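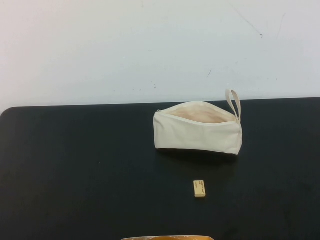 Benkirane adds undyed canvas zipper pouch to its small storage range

Prollotthorpe, October – Benkirane has extended its small storage range with a cream canvas pouch intended for desk drawers, travel bags and shared work tables. The product is sold under the Bamico name and will be available from the end of the month through the company's own site and through Villier, its distributor for stationery and household shops.

The Bamico pouch is a single-compartment bag with a zipped top. It is wider than it is tall and is meant to rest on its long side, so that the opening faces upwards and the contents can be reached without lifting the bag from the table. The outer fabric is left in its natural off-white. No dye, print or surface coating is applied, and the woven face is free to take a stamp, an iron-on transfer or fabric ink.

Construction

No stiffener is used in the front or back panel. When the pouch is open, the two edges of the mouth part and the body relaxes outwards, giving a wider opening than a boxed case of the same length. The panels fold where they are pushed and the lower edges settle against the surface underneath. Buyers who need a bag that keeps a fixed outline should look at the lidded cases elsewhere in the range.

The inside is a warmer beige than the outside. During development Benkirane compared this with a white interior and with a dark grey one. White showed pencil marks and graphite dust within a few days of use. Dark grey hid them, but small black items such as memory cards, hair grips and cable adaptors became hard to find. The beige was kept as the compromise between the two.

Top access was the main point of the design work. Most pouches of this kind are handled in two stages: the bag is picked up, then opened and searched. On a shared table the first stage is often skipped, and the user reaches straight down into the mouth. The rim therefore has to give way when pressed from above without the bag tipping over. 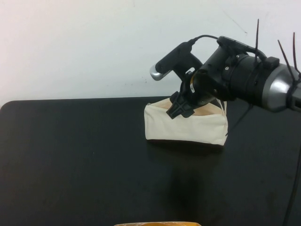
A soft rim creases under this sort of load and can be smoothed out by hand afterwards. Earlier samples had a firmer rim with a second row of stitching. These held their shape better when empty but tended to slide across smooth table tops when something was put in with one hand, and the second row was dropped before production.

Testing

Each sample batch was put through 600 opening and closing cycles of the zip, first empty and then filled with a mixed load of pens, a tape measure and folded paper. The zip was checked for missed teeth and the end stitching for pulled threads. Batches that showed either fault were returned to the sewing line and the thread tension was reset.

Fabric shrinkage was measured after washing at 30 degrees. The pouch may be washed inside out at this temperature with the zip closed. Tumble drying is not advised. Undyed cotton fabric can vary slightly in shade from one roll to the next, and pouches ordered at different times may not match exactly.

Packing and supply

Pouches leave the Prollotthorpe warehouse flat, with the zip closed, in cartons of 44. No plastic sleeve is used. A paper band carries the care instructions and the product code, 2141, which should be quoted on all trade orders. Flat packing leaves a light crease across the front panel – this drops out once the pouch has been filled and left to stand.

Villier will hold stock for shops in mainland Britain. Delivery is expected to take around 33 hours from confirmation of the order, excluding weekends. Shops that already carry Bamico drawer trays can add the pouch to an existing account without a new application. Orders of less than one full carton are handled through the Benkirane site and are charged at the single-unit price.

Printed versions for schools, offices and events will follow in the spring. Artwork must be supplied in one colour and will be placed on the front panel only, clear of the zip and the side seams. Plain samples for print trials can be requested now.

About Benkirane

Benkirane designs and supplies storage goods for homes and small workplaces. Its Bamico range includes drawer trays, lidded cases, cable wraps and fabric pouches. The company is based in Prollotthorpe.

Trade enquiries should be sent to the Villier sales desk. Press samples are available on request from the Benkirane office in Prollotthorpe, weekdays until 4 pm.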